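Anyone else getting arms on the packing benches?
Forum: Shop Floor Talk > Warehouse and Fulfillment

bcisternas
We got told in September that Starier is putting robot arms on the mixed-goods benches at our site. Small odds and ends, the stuff that never comes in the same shape twice. The line from upstairs is that no one loses a job, we all get "moved up" to watching the arms. I've packed for a long time and I'd like to hear from people who have been through it.

warkgate_nights
Been through it at Warkgate. Moved up means you stand there and put things back where the arm can reach them. Same pay. My hands hurt less, I'll give them that, but I used to talk to people all shift and now I watch a tray.

ctennant
I work on the setup side, so throw things if you like. Ours is a pair of arms on one rail and the work is picking up and placing small items: sticks in a tray, a card box, little figures. The person on the bench sets out the items, watches, and resets. It is a real job and it takes some getting used to.
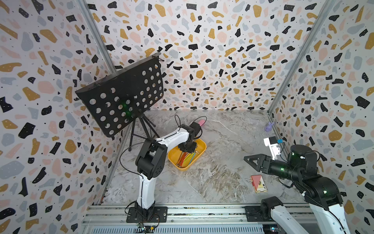

What I don't buy is the number we were handed, 3000 picks a shift. I went through our own logs and the best shift was 2370, with 2 people resetting things all day. Those 2 people don't show up anywhere in the slides.

L. Acuña
"It is a real job" - sure, but who decides what it pays? At our place they rewrote the job title first and the pay grade later, and the new grade was lower. Get it in writing before the first arm gets bolted down.

palumbo_n
I'll disagree with the mood in here. I had 20 years of lifting and taping and my shoulder is shot. I'd take resetting a tray over that any day. My supervisor Constanza Gaete let us pick our own rotation and that made most of the difference.

warkgate_nights
Good for you, but you had a supervisor who asked. Ours got a training video and a new badge color.

palumbo_n
Fair enough. I still wouldn't go back.

bcisternas
So two things I'm taking to the meeting: the pay grade in writing, and whether resets count toward our rate. Callum, did yours count?

ctennant
Not at first. They do now, after people on two shifts complained. Ask who fills in the log too. If it's the bench person, that's more work and it should be on the sheet.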